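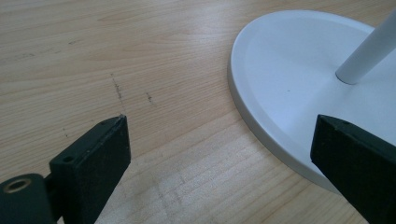 Besson Table Lamp, White

I kept this lamp on my own desk for 2 months before I agreed to stock it, and I still haven't taken it home to the spare room like I promised! The round base is matte white with a raised rim, and the pole is smooth and glossy, so you get a nice little contrast up close. I love it on pale wood.

It stands 16 inches tall and the base wipes clean with a damp cloth (skip the spray cleaners, please). Bulb not included, sorry.

Price is $129, shipping extra. The next batch from Anico gets here in August, and you can reserve one now.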